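Hornthorpe bench notebook
14/04/2019
Drondbridge two-arm cell, evaluation unit, second session

Quote on file is 2,769 per month for the lease, wrist cameras and the Vovo control software included, tooling and spare finger pads extra. Purchase price still not received. The trial period ends before August, so anything we want changed in the cell has to go to them well ahead of that.

Task for this session is stand assembly. Round base, pole into center hole, finished stand to the back. We picked it over the connector task because the parts are heavy at one end and black all over, and the data sheet claims the cameras cope with dark parts under ordinary room light.

Settings carried over from last session except grip force, raised one step on both arms. Speed limit left at the Drondbridge default. Homed both arms twice before starting. The right arm came back to the same place both times as far as the dial indicator could tell.

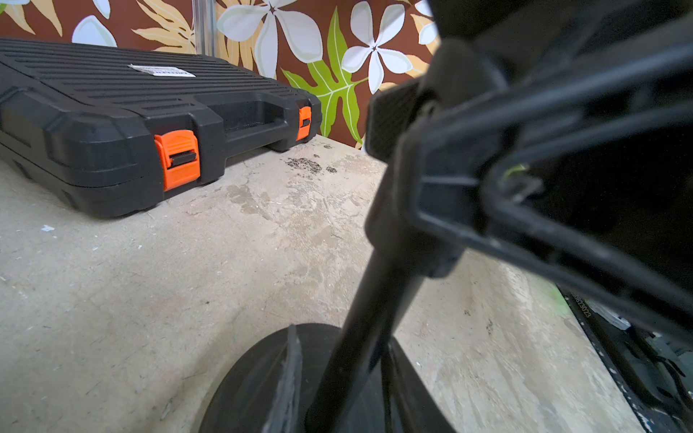
Camera exposure is the first item for the report. Vovo sets it automatically at startup and then holds it, so whatever the wrist happens to be facing at startup decides the picture for the rest of the run. On the first startup the black parts had no usable detail. Restarted with the arm turned toward the pale surface and it was worse. Facing the tool case gave the best compromise: the ribs on the lid separate clearly and the orange latches keep their color, so I am using the case as the exposure target until there is a manual setting. Leave it near the back wall. The printing on the lid label is no use as a focus check at that distance. Also note that the gripper takes up a good part of the view at this wrist angle. Drondbridge lists the camera bracket as fixed. Ask if there is a longer one.

Pole insertion

Ran 30 attempts, base flat on the surface, no fixture under it. Left arm holds or steadies the base, right arm brings the pole. 7 failed. Of those, 5 were the pole catching on the rim of the hole and pushing the base along the surface. The other two were dropped poles, both on the old grip force, which I had forgotten to save after the restart. Discount those two.

The pushing is a friction problem as much as a control problem. The surface is scuffed and chipped, and the base slides more easily in one direction than another. A thin rubber sheet would probably fix it, but then we are no longer testing the cell as supplied. Will run both ways and report separately.

The wrist view is good enough for judging when the pole is seated. With both fingers clear of the base you can see the thicker collar at the bottom of the pole where it meets the disc, and the raised rings around the hole give a reference for center. The operator on the remote station can do it from that view alone. I could not do it from the fixed camera alone.

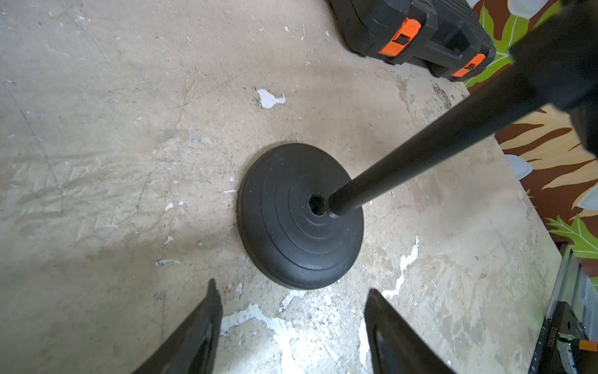 Reach and storage

Both arms reach the middle of the table with no trouble. The back corners are another matter. The right arm gets to the back right, but close to straight, and the joint slows down noticeably near the limit. Vovo gives no warning of this on screen, only a line in the log file. The wall baskets were supplied with the cell. Not tried as pick locations yet. The one on the back wall looks the most useful, being divided, but I expect the wrist camera to have trouble through the mesh.

Cable on the left wrist makes a high loop. It has not snagged so far. I would still want it clipped before we let anyone run at full speed.

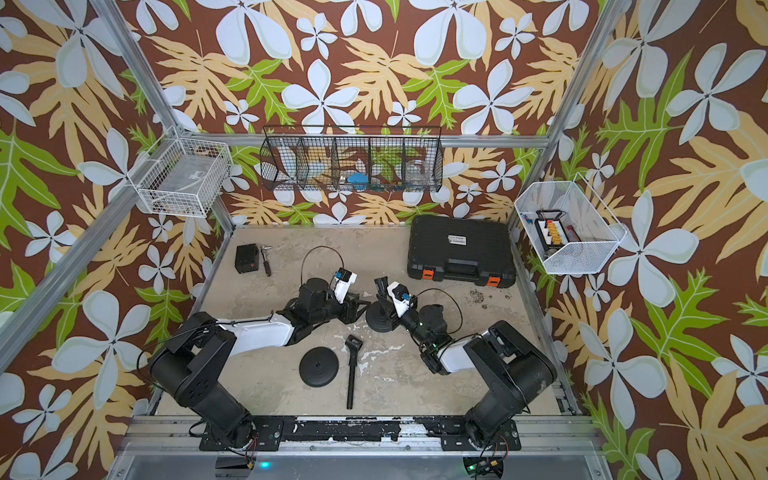 Entered by: Zixuan Yin, Hornthorpe bench

Added after the afternoon run. I repeated the insertion with the Pastor routine, the scripted sequence Drondbridge sells as an add-on, in place of the remote operator. It wants the base in a taught position. Moved slightly off that position it still goes to the old point and presses. The force stop works and trips early, which is the right way for it to fail. Recovery is slow: acknowledge on the pendant, retract, rehome, reload the routine. There is no resume.

For our mix of parts I do not see Pastor paying for itself without some kind of part finding in front of it. Their sales note says an update is planned. No date given, so I am scoring what we have.

Two-handed work is better than I expected under manual control. Lag between the station and the arms was never enough to bother me. Left and right are mapped the obvious way, and the foot pedal to freeze one arm while moving the other is well placed. The pedal cable is too short.
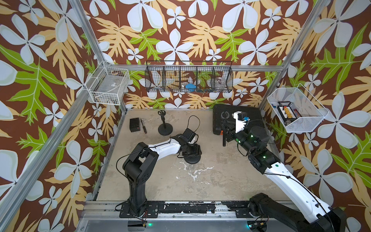 Left gripper above a round base, stand with clip at the back of the table.

Open items for Drondbridge:
manual exposure, or a way to trigger it again without a restart
longer camera bracket
on-screen warning near the joint limit
price for spare finger pads
resume function in Pastor
purchase price, again

Open items for us:
rubber sheet run, same number of attempts
save the grip force setting this time
try the back basket as a pick location, fixed camera and wrist camera both recording
check rail bolts on both arms before the next session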